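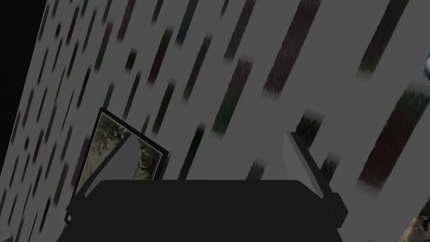 Man-lok Yen thinks we should freeze the task list now and stop adding objects until the grasp numbers settle. Says 4 tasks is plenty for the class demo, the judges at Drorkent won't sit through more. I'm half convinced. Wants it in writing so here it is in writing.

September, club hours, started 4:15 pm

Sim only today. Picture frame task again, wrist view, streaky grey surface texture left in. Fingers open on approach.

Ran 700 episodes overnight on the Wu machine. 583 logged clean, rest died on the timeout — same bug as last time, controller waits for a contact flag that never comes. Restarted the remainder with the flag check off. Do NOT merge that, it's a hack.

Notes on the view:
- left pad covers the lower middle of the framed picture at this pose. Pose estimate gets jumpy when that happens. Try backing the wrist off before the last estimate, then go in blind
- pads are much brighter than the body, so thresholding on brightness finds them fine. Body is nearly black and merges with anything dark
- texture randomizer: long blurred streaks on the right, tiny ones at left. Looks stretched to me. Check the UV scale before blaming the renderer (I blamed the renderer for two evenings in the spring)

Graniria branch has the new finger geometry, Prevov branch has the old one. Someone trained on Prevov and evaluated on Graniria, wich explains the weird offset in the plots. Fixed the config, added an assert.

Tried shorter horizon, 300 steps. Faster but it gives up on tilted frames. Went back to the long one.

To do
- rerun eval w/ correct branch
- contact flag, properly this time
- poster: need a plot with readable axis labels, the curent one is hopeless
- ask Man-lok if freezing tasks also means freezing textures — I'd like one more pass at those

Stopped 7:40. Left the rerun going, dont close the terminal.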